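实验记录　土壤入渗与草坡产流　第3册

打印本页 | 用电子邮件发送

9月5日 星期六

地点：Larari 试验坡，下段沥青小路两侧。
内容：双环入渗复测；土样含水率；旧数据核对。
记录：本人。Tumelo Cele 负责烘箱和称量。

上午到点，先沿小路走了一遍，再定环的位置。

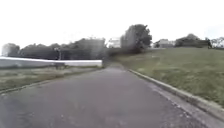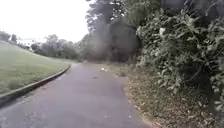 本次要解决的问题是六月那组稳渗率偏高。六月用的是 Vurnivance 的旧双环，内环直径 30 厘米，外环 60 厘米，打入深度记的是 10 厘米，但坡面有倾角，环的上坡侧和下坡侧入土深度差了将近 4 厘米，当时没有分别记。下坡侧入土浅，侧漏的可能性大。路与草坡之间有一道混凝土路缘，草坡高出路面，一侧约束是明确的，所以计算侧向出流时可以把路缘当作下边界，六月的表里却按自由出流处理，这一项需要改。改完以后稳渗率会往下走，走多少要等今天的数出来。

一、布点

沿坡向布三个点，记为 A、B、C。A 靠近路缘，B 在坡中，C 在坡上。每点先剪草，留茬 2 厘米以内，不拔根。环打入之后量四个方向的入土深度，全部写进表里，不取平均。

A 点第一次打环碰到石块，环口变形约 3 毫米，拔出，向上坡移 40 厘米重打。原孔回填，做了标记，以后不要在原孔半米内取样。

B 点顺利。

C 点表层有一层枯草毡，厚度不均，用铲刀切开后再打。枯草毡没有清掉。清不清这件事以前争论过，本次统一不清，理由是产流模型里的表层参数本来就包含它。谁要对比清除后的结果，另外立项。

二、供水

用马氏瓶恒压供水，水头 5 厘米。外环人工补水，控制在内环水位上下 5 毫米之内。水温每半小时记一次，后面换算到 20 度用。

注意 Laskowska 型浮阀在低流量时会卡滞，表现为气泡间隔忽长忽短。今天 B 点出现一次，轻敲阀体后恢复，该时段数据在表中加括号，拟合时不用。

三、读数

前十分钟每分钟读一次，之后每五分钟一次，到连续四个读数差别小于 5% 为止。

A 点：初始入渗快，第 42 分钟以后趋平。稳渗率 18 毫米每小时（未换算水温）。
B 点：65 分钟趋平。稳渗率 23 毫米每小时。括号时段不计。
C 点：曲线形状不好，中间有一段回升，怀疑是根孔或虫孔被水冲通。稳渗率暂记 31 毫米每小时，存疑。

六月对应值分别为 27、34、38。三个点都降了，A 点降幅最大，占原值三分之一。方向与侧漏的判断一致，但不能全归到侧漏上。六月土壤前期含水率低，吸力项大，读数时间又短，可能还没到稳定就停了。原始记录里 A 点六月只读到第 30 分钟，这个要在更正说明中写清楚。

四、土样

每点取 0–10、10–20、20–30 厘米三层，环刀法，每层两个重复。铝盒编号按老规矩，先点后层再重复，如 A-2-1。

B-3-2 环刀下端缺土，补取一次，原样作废，铝盒号不重复使用。

烘箱 105 度，Tumelo Cele 下午放进去，明早取出称量。六月有一批只烘了八小时，称量时仍在失重，这次要求烘到两次称量差小于 0.1 克。请值班的人不要开箱门看，也不要往里加别的样品。上次有人中途塞了一盘湿砂，整批都要重来。

五、拟合

六月用的是考斯加可夫公式，长时段外推偏差大。现改用菲利普两项式，前十分钟数据权重减半，因为灌水扰动。试算过 A 点，残差比原公式小，但第二项系数对末段读数很敏感，末段少取两个点，系数变化 9%。先保留两种结果，等含水率出来再定。

霍顿公式也试了，B 点收敛，C 点不收敛。C 点曲线有回升段，任何单调公式都拟不好，不必再花时间。下周在 C 点旁一米处补测一环。

水温换算用黏度比，今天水温 19 到 22 度，换算系数在 0.95 到 1.03 之间，影响小于点间差异。仍然逐时段换算，不用全程平均。

六、旧数据核对

数据库里 Larari 坡的入渗读数共 1,203 条，核对结果如下。

重复录入的一批，时间戳完全一致，删后一次，留前一次。
单位混用，早期有一部分以厘米每小时录入，与毫米混在同一列。已按记录本逐条改回，改动另存。
Zudska 坡的一组被错挂到 Larari 名下，土壤质地写的是砂壤，与本坡不符，已移出。
缺水温的，不补，标为缺测。以前有人用当日气温代替，这种做法停止。

核对用的脚本放在共享盘“入渗”目录下，只读。要改请另存副本，文件名后加姓名首字母。

七、产流模型的影响

把稳渗率从六月值换成今天的暂定值，对设计雨强 40 毫米每小时、历时一小时的情形，坡面产流明显增加，坡脚排水的余量变小。具体数值不写在这里，免得被人抄到报告里去。C 点的数没有定，模型里暂时用 A、B 两点的均值代表全坡，这是偏保守的做法。

另外，模型把小路算作不透水面，产流系数取 0.95，没有问题。路缘沿线的集水没有单独设单元，雨水从草坡下来以后在模型中直接汇到出口，汇流时间偏短。建议加一个线状单元，糙率先取 0.015，以后率定。

八、仪器

马氏瓶 2 号橡皮塞老化，漏气，换新。
外环有一只焊缝开裂，停用，贴红签。
打环用的横木裂了，能用，但打的时候要垫麻布。
水准尺气泡偏，校正后误差在 1 毫米内。

九、待办

铝盒称量，算体积含水率和容重。
C 点补测。
写六月数据的更正说明，附入土深度四向记录表的新格式。
问清 Laskowska 浮阀有没有低流量用的替换件。
线状单元加进模型，先跑一场小雨检验水量平衡。

收工时三个孔均已回填压实，草皮盖回，浇了余水。

打印本页 | 用电子邮件发送

读者留言（3）

坡上老李：C 点回升那段，建议把环挖出来看剖面，染色剂我这里还剩半瓶亮蓝，要用来拿。

wsy：括号时段不参与拟合，累计入渗量那一列怎么接？按前后插值还是断开？

记录人回复 wsy：断开，后段从零起算，累计量只报两段各自的值。

相关记录

双环法坡面修正的几种算法比较
Zudska 坡砂壤入渗数据移交说明
烘箱控温记录与漂移检查
六月入渗试验原始记录（待更正）
草坡糙率率定，第二次放水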